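Product Review: Zalemano Block and Bowl Set
Reviewed for the Rusgate Teaching Equipment Bulletin, 25 January 2019

The Zalemano set consists of plain white blocks and a round, shallow container with a raised rim. It is sold to schools and training workshops for sorting, placing and stacking exercises. The set was purchased at the regular price and kept in use at the Grestomthorpe workshop from June onward, where the log records 1,401 placements.

Finish is the strongest point. The white surfaces are matte and even, and they do not throw glare under bench lighting. Faces on the blocks are flat, and a block set down on a level surface stays where it is put. The all-white scheme has one practical drawback: at close range, a block held against the container can be hard to tell apart from it.

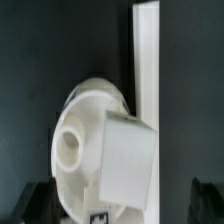

Kimie Higuchi wrote to the Bulletin that her department had the same trouble with white on white, and that a strip of colored tape along one edge of each block settled the matter for her younger groups.

The container deserves separate mention. A small circular recess is set into the inside, to one side, and leaves adequate room for a block to stand upright next to it. Beginners sometimes aim for the recess by mistake – the instruction leaflet should say more on this point. The printed black-and-white markers are crisp and appear on the blocks as well as on the outer wall of the container. On a black tabletop they remain easy to find. Buyers who intend to wash the pieces often should ask the supplier how the printing is protected, as the leaflet is silent.
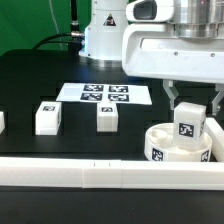 Would the container hold up as well on a bare bench without a rail at the front, asked Hendrik Mabuza, whose own set had gone over the edge more than once? The Bulletin did not carry out a drop test and can offer no finding.

Replacement blocks are sold singly. The set is recommended for supervised use, with the reservation about color noted above.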